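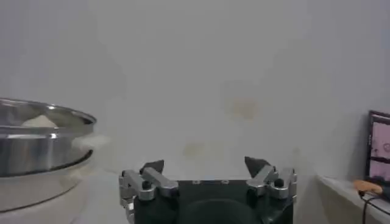 Jomasano software strand – February progress note
For: Plarora grants desk
From: the Tshabalala bench team
Last updated Friday, 16:40

Short one this month, sorry, writing it between test runs. Full spreadsheet follows with the claim form.

Where we are

Grasp planner is rewritten and running on the arm. Old one picked a single best grip and stuck with it, even if the arm then had to fold itself up to get there. New one keeps a shortlist and asks the motion side which are reachable before commiting. Slower to think, much less faffing about once it moves. Planning time per pick is up, still under the limit we agreed at kick-off, so no change request needed.

Wrist camera is now the main input for the last stretch of the approach. Overhead camera still does the first guess. Handover between the two was the worst bit of the month. They disagreed about where the wrist was, and the arm would do a little sideways twitch as it swapped over. Traced to timestamps – the wrist stream was being stamped when it arrived and not when it was taken. Fixed in the driver. Twitch gone in every run since.

Numbers

490 logged picks on the new planner. Target for the quarter was fewer, so ahead on that line. 70 of them failed. We've been through all the failures by hand and tagged them. 40 were perception, mostly shiny metal. The rest are split between grip slips and the planner giving up, exact split in the spreadsheet.

Shiny metal

This is the big one and will eat most of next month. Polished steel gives the camera bright streaks and dark streaks and the segmenter reads the boundary between them as an edge. So a curved rim comes back in bits, or the wall of a bowl gets cut into strips and each strip is offered up as an object. Plain pale backgrounds don't help, auto exposure goes hunting and the highlights blow.

Tried so far:
- locking exposure before the approach starts. Helped a lot. Staying in.
- masking out the fingers using the joint readings, so the fingertips and linkage bars stop being counted as things to pick up. Works with fingers wide open, leaves a thin outline when they're closing. Needs a fatter mask.
- merging neighbouring segments if they fit one curve. Promising on rims, bad on everything else, switched off by default.

Not tried yet: using a couple of views from different wrist angles and keeping only what agrees. That's next.

Soft white stuff in containers is the other awkward case. Little texture, so depth comes back full of holes. The planner now treats a hole as "don't know" where it used to treat it as free space. Should have been like that from the start.

Tooling

Replay tool (Jutatus) is usable by people who didn't write it. You load a run, scrub along, and see the camera view next to what the planner beleived at that moment. Already saved us days. Still to do: search by failure tag, and it falls over on very long logs. Docs are one page and thin.

Nightly tests run in simulation. Sim has no decent reflections, so it says nothing useful about the problem above. Noting it so the green ticks aren't over-read.

Slipping

Force-based grip check is 2 weeks late. Gripper current signal is noisier than we hoped, the threshold that catches a slip also fires on a normal close. Filtering it now. If that's no good we fall back to checking finger position only, cruder but in scope.

Spend

On profile. Nothing big bought. Compute a bit under.

Next month

Multi-view check in and measured. Fatter finger mask. Grip check decision, one way or the other. Repeat the failed picks on the new build with the same tags so the figures compare.

Need from you: confirmation that the spring demo can move to the later slot, and whether the replay tool should go out under the open licence now or at close.

Comments (3)

Grants desk: Later demo slot fine. Licence question gone to legal, will chase.

Bench team: Ta. Long-log crash is fixed as of this morning by the way, it was loading every frame at once.

Grants desk: Could the failure tags go in as a separate tab please, the last sheet was hard to filter.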